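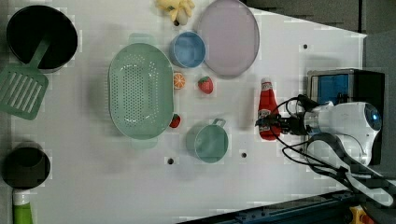
Toy kitchenware and play food on a white tabletop, with a red ketchup bottle held in a gripper.

Unit 6: Reading Claims About Salt and Blood Pressure
Health Information and the Public, course handout
Revised 16 Jul 2019

Bring this to the discussion section. It covers what I said in lecture and a few things I ran out of time for.

Where we left off

Last unit was about screening. We saw how a test can look as if it saves lives when all it does is move the date of diagnosis forward. Keep that in mind, because the same kind of trouble shows up with diet, and with diet it is harder to spot. People can tell you whether they had a scan. They can't tell you how much sodium they ate last month, and most of them will give you a number anyway.

What is fairly solid

I don't want anyone leaving this unit thinking that all of it is guesswork. High blood pressure raises the risk of stroke and heart disease. Cutting sodium lowers blood pressure on average, and it tends to lower it more in people whose pressure is already high. These findings come from trials where people were assigned to different diets, and they have been repeated.

What gets argued over is everything past that point: how low is low enough, whether very low intake helps everyone, and how much of a small drop in pressure turns into fewer strokes among people who were healthy to begin with. If a news story runs all of these together, be suspicious of it.

How intake gets measured

Food diary. The person writes down what they eat. People forget, people round down, and people eat differently when they know they have to write it down. Restaurant meals are close to hopeless.

Recall interview. Someone calls and asks about yesterday. Cheap, and good for a large group if done on enough different days. One call says very little about one person.

Spot urine sample. Popular because it is easy. A formula turns one sample into a guess at the full day. The formulas use things like age, sex and weight, and those are tied to heart disease in their own right. You should be able to explain by now why that is a problem.

Full-day urine collection. The best of the bunch, and still not great if it is done only once. Samples get missed. Read the methods section to see what the authors did about incomplete collections. If they don't say, assume the answer isn't flattering.

A worked case: the Sarnham study

This is the one I handed out. The press release said that people in Sarnham who switched to a low-sodium seasoning called Hitana "saw their blood pressure fall in weeks." The study enrolled 617 adults. Of those, 400 came back for the final visit. The follow-up was 30 days.

Start with the dropouts. More than a third of the people who began are missing from the headline result. Why did they leave? The paper says "scheduling." Maybe so. It could also be that they disliked the taste, felt no different, or went back to regular salt and didn't want to admit it. Any of those would leave behind a group that looks better than the one that started. The authors should have reported an analysis that counts everyone who enrolled. They did not.

Next, there was no comparison group. Everybody got the seasoning. People were allowed in only if their first reading was high, and a group picked for high readings will usually read lower the next time even if you give them nothing. That is regression to the mean, and it will be on the final. Add in that many people are tense on a first visit and calmer on later ones, and you could get a drop with plain tap water.

Then the size. The average fall was 2 points in the top number. Across a whole population that could matter, if it were real and if it lasted. For one person it is smaller than the difference between two readings taken in the same chair on the same morning. The press release left the figure out -- I had to go to the third table to find it.

Last, the money. The work was paid for by Vrettos, the company that sells Hitana. Funding does not make a result false, and I will mark you down if you write that it does. It is a reason to check who picked the outcome, who held the data, and whether the plan was posted before the first person enrolled. It was posted in March, after enrollment had closed.

A safety point the release skipped

Many salt substitutes swap some of the sodium for potassium. That is fine for a lot of people and can be dangerous for those with kidney disease or those taking certain blood pressure drugs. People with high blood pressure are more likely than most to be in one of those groups. An article telling this audience to switch, with no mention of asking a doctor or pharmacist, has left out the part most likely to hurt someone.

For comparison

The Stunadby trial, also in your packet, is duller and better. People were assigned by chance, the staff reading the cuffs did not know who got what, and everyone was counted at the end. It found a modest drop. It got almost no coverage. I still have complaints -- one urine sample per person, for a start -- but the design gives you something to stand on.

For section

Write one page on either paper. State the main claim in a single sentence of your own, then say which part of the design you would change first and what result would convince you that you were wrong. Do not quote the abstract. Papers that summarize the study and stop there will be handed back.

Reading for next time: the packet chapter on home blood pressure monitors, skipping the section on wrist devices.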